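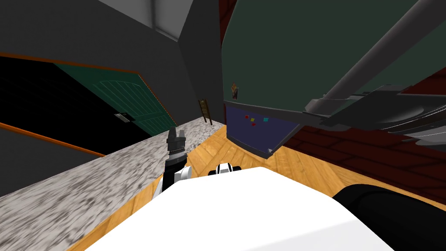 Page last changed: October, 4:10 p.m.

Home | Schedule | Rosters | Billet Families | FAQ | Contact

Wedska Junior Hockey -- Player and Family FAQ

Who is eligible for the Wedska roster?
Players aged 16 to 20 on the league cutoff date. A team may dress a limited number of 20-year-olds per game. The limit is set by the league each season and is printed on the roster sheet.

How many players are invited to main camp?
The camp list holds 70 names. Returning players are on it automatically. The rest come from the spring draft, the protected list and the open skate at Tanner Arena.

What happens to a player who is released from camp?
His rights stay with Wedska unless the club files a drop form. A player on the protected list can still sign with a Tier II team. He does not need our permission to do that, but his new team must send us a copy of the card.

Is the conditioning skate mandatory?
No. It is open to anyone on the protected list. Ice is booked for two groups, and each group skates for 70 minutes. Full gear is required, including a neck guard.

Where do players practice?
At Tanner Arena on most days. When Tanner is closed for events, practice moves to the Zeden rink. The Zeden sheet is smaller and has one locker room per team, so players should arrive dressed from the waist down.

What does the club pay for?
Sticks, gloves, helmet, pants and team travel. Skates are covered for signed players only -- camp invitees bring their own. Goalies should ask the equipment room about pads before ordering.

Can a player attend college courses during the season?
Yes. Online courses are preferred during road trips. Send the course schedule to the education office before the add/drop deadline.

How does billeting work?
Each out-of-town player is placed with a host family within 10 miles of Tanner Arena. Placement requests are read in the order received. Players may not change homes without a written request.

How do I mail something to a player?
Use Box 1344, Ella, and put the jersey number on the outside. Mail without a number is held at the front desk.

When are rosters final?
At the league trade deadline. After that date the club may only add players from its own protected list.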